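Lecture Notes 4: Reading the Evidence on Dietary Fiber
By Hòa Hứa
June

These notes go with the fourth session of the introductory nutrition course. Read them before the discussion section. The terms in the first part will be on the problem sheet.

What counts as fiber

Dietary fiber is the part of plant food that the enzymes of the small intestine don't break down. It passes into the large intestine more or less intact, where some of it is fermented by bacteria and some of it leaves the body unchanged. Most fiber is carbohydrate. Lignin, found in woody stems and some seed coats, is the usual exception.

The older textbooks divide fiber into soluble and insoluble. Soluble fiber dissolves or swells in water, and some kinds form a gel. Oats, barley, beans and psyllium are common sources. Insoluble fiber doesn't dissolve. Wheat bran is the standard case. The division is still printed on supplement labels, but it doesn't predict very well what a given fiber will do in the body. Two other properties tell you more:

Viscosity – how thick the fiber makes the contents of the gut.
Fermentability – how readily gut bacteria can use it.

Psyllium is viscous and barely fermented. Inulin is soluble, not viscous, and fermented quickly. A label that says "soluble fiber" for both of them hides that difference.

Effects with good support

Viscous fibers lower LDL cholesterol by a modest amount. The main explanation is that they interfere with the reabsorption of bile acids, so the liver pulls cholesterol from the blood to make more. The effect is seen with oat beta-glucan and with psyllium.

Viscous fibers also slow the absorption of glucose after a meal. The size of the effect depends on the dose and on whether the fiber is eaten with the carbohydrate. A psyllium drink taken at bedtime won't do much for the blood sugar after breakfast.

Coarse wheat bran and psyllium both help with regularity, by different routes. Large bran particles irritate the gut wall slightly and bring out water and mucus. Psyllium holds on to water. Finely ground bran doesn't work the same way and can harden the stool.

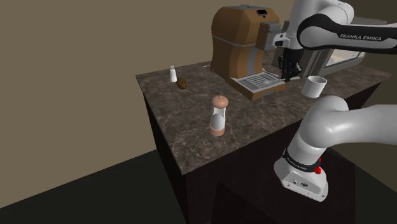
Fig. 1. Coffee machine on a marble countertop.

Effects with weaker support

Claims about weight loss are mixed. Some trials find that viscous fiber before a meal reduces how much people eat at that meal. Fewer show a difference in weight months later, and the people who stay in a long trial may differ from the ones who drop out.

Claims about "feeding good bacteria" need care. Fermentable fiber does change which bacteria are common in the gut, and fermentation produces short-chain fatty acids such as butyrate. Going from there to a health outcome in a particular person is a further step, and you should look for the study that takes it.

Worked case: the Tudaveo survey

Chiến Giáp and Trí Phí gave a food questionnaire to 1163 adults in Tudaveo and asked them to rate their own digestion. People in the highest fiber group reported fewer complaints. From the full sample, 104 people also kept a weighed food diary.

Points to bring to section:

The survey is cross-sectional. It can't show which came first. People with sore stomachs may avoid beans and bran.

High-fiber eaters in the sample also smoked less and walked more. The authors adjusted for both, but a yes/no question on smoking leaves a lot out.

The questionnaire and the diary disagreed most on bread. Many people didn't know whether their usual loaf was whole grain. Brown color is a poor guide, as some loaves are colored with malt or molasses.

Practical notes

Raise intake slowly, over a few weeks, and drink enough fluid with it. A sudden jump of 10 grams a day often causes gas and bloating. Psyllium must be taken with plenty of water – dry powder can swell in the throat. It can also reduce the absorption of some medicines, so patients should ask a pharmacist about spacing them. Anyone with a narrowed bowel or recent bowel surgery needs individual advice.

For section

Bring one packaged food label that lists an added fiber. Find out which fiber it is and place it by viscosity and fermentability. Tài Tôn's group will start. Questions about the problem sheet go to Trí Triệu.

Recent notes
Notes 3: Starch, Sugar and the Glycemic Index
Notes 2: How Food Questionnaires Work
Notes 1: Energy Balance and Its Units
Problem Sheet 2 with Answers
Reading List for the Hadel Seminar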